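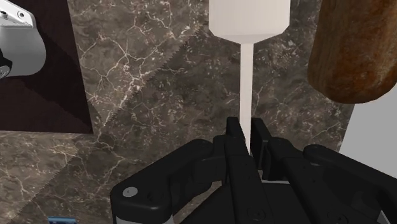
Tidying up our old branches

Hello again, everyone, and thank you to all who wrote in after the April issue (I'm still working my way through the replies, so please don't feel forgotten if yours hasn't come back yet).

This time I'd like to talk about branches, and in particular the ones we've stopped using. When I opened the Grastier repository the other evening to look for a small fix I'd made to the import script, I found 40 branches on the server, and I recognised four of them. Some had names like "test2" and "new-test2-final", and I'm sorry to say that a good few of those were mine.

Styliani Sfakianakis has very kindly offered to lead a clean-up, and she has already been through Pedow and got it down to nine. Her method is pleasantly simple. If your branch has been merged, delete it on the server and then run git fetch --prune at your end so your own list catches up. If it hasn't been merged but you still want it, rename it so the rest of us can tell what it's for – your initials, a slash and a few plain words will do nicely. If you can't remember what it was, have a look at git log before you decide, and ask Styliani if you're still stumped.

Please leave the two release branches in Politis alone for now, as the Itden build still pulls from both of them. They're protected, so you shouldn't be able to remove them by accident, but I'd feel better knowing you hadn't tried!

Anything unmerged and unclaimed at the end of the clean-up will be tagged with an "archive" prefix before the branch goes, so the commits will still be there if you find yourself wanting them next winter. Newer members are very welcome to sit in with Styliani while she does the tagging, and it's a lovely way to get a feel for how the projects have grown.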